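Wrist view demos in simulation: how many are enough?

salian_k
Posts: 20
Hello all. I am collecting demonstrations in simulation for a policy which must work on a perforated panel with two square blocks. I have 425 episodes, almost all by teleoperation. Should I continue, or change the lighting first?

Satish Gowda
Change the lighting first. Your policy will learn the shadows very well and the panel not so well.

prillutholm
I don't agree. With 100 good episodes we had a usable policy in May. Clean the data before you touch the renderer.

Satish Gowda
With one light position? Then it is usable only in that light.

salian_k
I have 2 light positions until now. I put one view from the wrist below, with the fingers open. Is the left finger hiding too much of the panel?

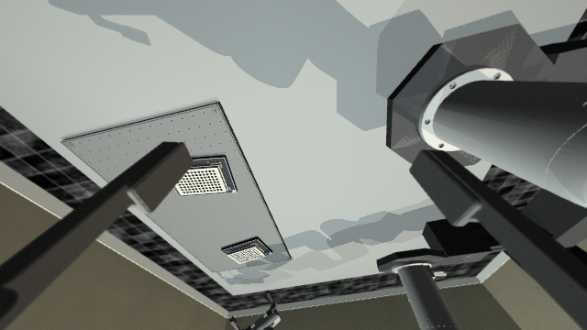
Wrist view, left fingertip over the middle of the panel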